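About Uvwood

Small shop, side street in Ukden, two rooms and a yard. We fix chairs mostly. Tables too, the odd dresser, picture frames if they're not too far gone. Going 19 years now.

Started by Driss Alaoui out of his garage with one set of clamps and a borrowed band saw. First job was a set of kitchen chairs from the Fernandes bakery, all wobbling, all different glue in every joint. Took forever. They're still in use, go sit on one.

There are 8 of us these days. Five at the benches, two on caning and seat weaving, one on the phone and the books (and the van when it rains). No sales people. If you call you get somebody with dust on their sleeves, so let it ring a while.

What we do
Regluing, new rungs and spindles, veneer patches, ring marks and heat marks, French polish, wax, cane and rush seats. Stripping by hand only, no dip tank. We dont do upholstery, try Jenasa across the road, they're good and they'll tell you the truth about your springs.

What we don't do
Flat pack. Garden benches that have been out ten winters. Anything painted before we've tested the paint. Sorry.

How it works
Send a photo or bring the thing in. We write a price on a card, you say yes or no. Half up front over $51, otherwise pay on pickup. Wait is usually five weeks, longer in November when everybody remembers they have family coming. Rush jobs, ask. Sometimes yes.

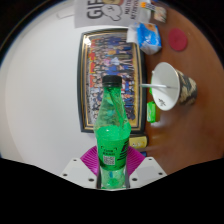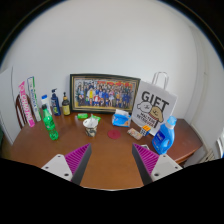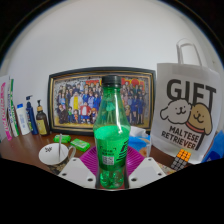
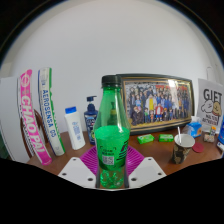
Nadia wrote to us after her mother's table went home: "I'd figured the top was ruined. You left the little dent by the drawer like I asked and now the kids argue over who sits there. Only complaint is the wait, it was six weeks, you said five." Fair. It was six. We've stopped promising dates before we've had the glue apart.

Evening class
Starts at 6:30 pm, runs 8 weeks, beginners fine. Bring one chair, a real broken one, not a good one you're scared of. Aprons here, glue here, coffee here. Closed shoes please. Waiting list is by the door or just email and we'll add you.

Offcuts
Box in the yard, free, take what you want. Mostly beech and oak, some bits of walnut if you get there early. Leave the box.

Finding us
Blue door past the Jenasa window, ring twice. Parking out back, watch the step. Open 8 to 5, shut for lunch at noon, back when we're back, usualy by one.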